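**Cell 7, desktop teardown arm - setup and upkeep notes**

1/ I look after one robot cell at the Furnum site. It takes old desktop PCs apart for parts. People keep asking how it is set up, so I'm writing it down in one place. Long thread, mostly settings.

2/ The cell is one six-axis arm on a steel plinth, a fixture table, two parts chutes and a tool rack with four stations. The controller sits in a cabinet on the left-hand side. Cell software is Nirkoneo, which we also run on the sorting line. Gripper is an electric two-finger unit with a small camera at the wrist.

3/ Order of work on each machine: side panel off by hand, case clamped, fan and heatsink off by hand, then the arm takes memory, processor, board screws, board. Power supply last. We tried giving the heatsink to the arm. Old paste grips harder than you'd think and it pulled processors out with the lever still shut. Back to hands.

4/ Fixture. Case lies on its side against two fixed stops, with a sliding clamp on the third side. Clamp pressure is set low, because thin chassis steel bows and the board bows with it. If the clamp leaves a mark on the case, it is too tight.

5/ The stops wear. They are hard plastic and steel cases chew them. I swap them when a feeler gauge shows 0.3 mm of loss at the contact face. Usually the lower one goes first, as the case lands on it.

6/ Speeds. Free moves run at 71% of the arm's rated speed. Inside the case it drops to 7%. Anything faster in there and a stray cable gets you a protective stop before the arm has backed off.

7/ Force limits are set per step in Nirkoneo. Memory pull has its own limit, screwdriving has its own, and so on. Do not copy one to the other. Somebody did in October and we spent a morning looking for a fault in a perfectly healthy torque sensor.

8/ Fingers. We started with the supplied aluminium ones and went to black printed nylon with a rubber pad glued in. They give a little, they don't short anything, and a spare pair costs next to nothing. Pads come off after a while. Scrape, wipe with isopropyl, glue, leave overnight.

9/ Check finger parallelism after each pad change. Close on a 10 mm gauge block, look for light at the tips. If you see any, slacken the finger bolts, close on the block again at low force, retighten evenly.

10/ Camera calibration. Printed board, flat plate, 33 poses. I used to do fewer, and the result looked fine in the middle of the view and drifted towards the corners. Screws live in the corners.

11/ Recalibrate after: a collision, a lens clean that moved the focus ring, a finger change that needed the camera bracket off. A software update on its own has never shifted it here, but I run the check target afterwards.

12/ Lighting. Ring light was no good - power supply housings throw it straight back at the lens. We now have two diffused bars at the sides. Better, still not cured. Exposure is fixed, set on the board and not on the bare metal, and the software masks the supply area before it looks for anything.

13/ How it finds its way about a board: it looks for the memory slots first. Long, dark, straight, easy. Then the socket, then screws. Each thing found narrows down where to look for the next. If the slots fail, the cell stops and asks for a person.

14/ Cables are the real work. Drive cables and front panel leads lie wherever the last owner left them. We have a "sweep" move, fingers closed, that pushes loose runs towards the drive bays. It does not unplug anything. Connectors with latches are still done by hand at the bench before the board comes out.

15/ Latest setup run was on a Dell board, heatsink already off, supply still in place. Wrist view over the socket:
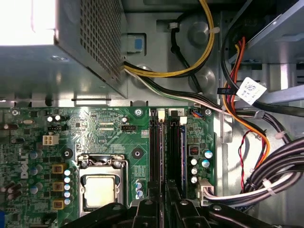

How often does the gripper need greasing?

Every 233 hours of running time on ours, on the finger slides only, with a thin smear of the light grease listed in the gripper manual. Wipe the old grease off first. Too much of it collects dust from the cases and the slides get stiff.

16/ Dust in general. Blow the case out in the booth before it gets to the cell, never inside it. We had fluff in the wrist connector and it gave random camera dropouts that looked like a cable fault. New cable, same fault. Cleaned the connector, fault gone.

17/ Speaking of cables: the camera lead runs outside the arm in a sleeve with three clips. Leave slack at joint five. Mine was clipped tight and failed at the strain relief. The replacement has a bigger loop and has been fine.

18/ Screwdriver. Bits are from Isaksson, magnetic, long shank. Change the bit when the tip corners look rounded under a loupe, and run the tool centre point check again straight after, as shank length varies a little from bit to bit.

19/ Perihan Dursun wrote the tool check we use. The arm touches the bit to a fixed pin from two directions and compares with the stored value. Over 0.2 mm and it refuses to start. I have not found a good reason to loosen that.

20/ Daily list on the cabinet door: wipe lens, look at pads, empty screw tray, tool check, one dry cycle with the fixture empty. Weekly: stops, clamp slide, sleeve clips, door switch, backup of the program to the Brarnard server.

21/ Known faults still open. The screw tray fills unevenly and sets off its level sensor early. The sweep move sometimes parks a flat cable over the top of the memory slots. And the left chute sticks in damp weather. Chute gets a new liner next month, the other two are on my list.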